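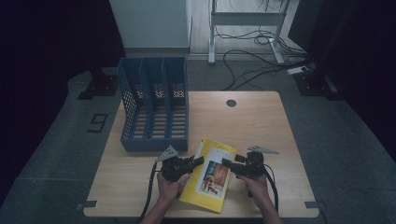 Angeliki Stefanou asked under yesterday's post why we bother with hand-held grippers when we could just teleoperate the arms and record that. Fair question, so a few posts on it.

**1/** Teleoperation gives you the arm's own joint data, which is nice to have. It is also slow. Our first batch for the filing task was done that way and took most of August. People got tired and started moving in odd, jerky ways, and the policy learned the jerks.

**2/** With hand-held grippers a person does the task more or less as they normally would, one gripper in each hand. We record the pose of each gripper and how far its jaws are open. The arms come in later, when we map those poses on to them.

**3/** The task in this set is booklets into a desktop file organiser. You pick up a booklet lying flat on the table, turn it upright and lower it into a compartment. It sounds dull, but thin flat things are hard for two-finger jaws. You can't get under them without dragging or lifting an edge first.

**4/** We recorded 600 demonstrations. Each one starts with the booklet at a different angle. The organiser moves as well, but less often, and I now think that was a mistake (see 7).

**5/** Training was the same for both sets: same network, same number of steps, same seeds. The only change was where the demonstrations came from. To keep it fair we cut the hand-held set down to match the teleoperated one, 100 demonstrations each, before using the full lot.

**6/** Result at 100 each: teleoperation was slightly better. I'll say that plainly as I expected the opposite. The mapping from gripper to arm adds a small error, and with little data the policy can't smooth it out. With all 600 the hand-held version was clearly ahead. Recording the full set still took less time than the small teleoperated one.

**7/** Where it fails: nearly always at the organiser. The pick is fine. Then one corner of the booklet catches on a divider and the policy keeps pushing. People feel that contact through the handle and back off. We don't record force, so the model never sees the reason for the backing off, only the motion.

**8/** Magdalini Tsolakis suggested leaving out any demonstration where the person had to retry. We tried it. It made things worse. The retries seem to be where the policy learns to recover, so they're back in.

**9/** Segundo Yupanqui asked whether you need both hands. For stiff booklets, probably not. For floppy ones one side sags and misses the slot. We have a one-handed run queued but no numbers yet.

**10/** Things I'd check if you're setting this up yourself:

- calibrate both grippers at the start of every session
- give people 5 practice goes and throw those away
- keep cables clear of the forearms, as a snag shows up in the pose data
- move the organiser as often as you move the booklet

**11/** The write-up is with Ourania Athanasiadis for a read-through. The data will go up under the Gistmont name once the file format is settled. Next set has 6 organiser positions and the same booklets.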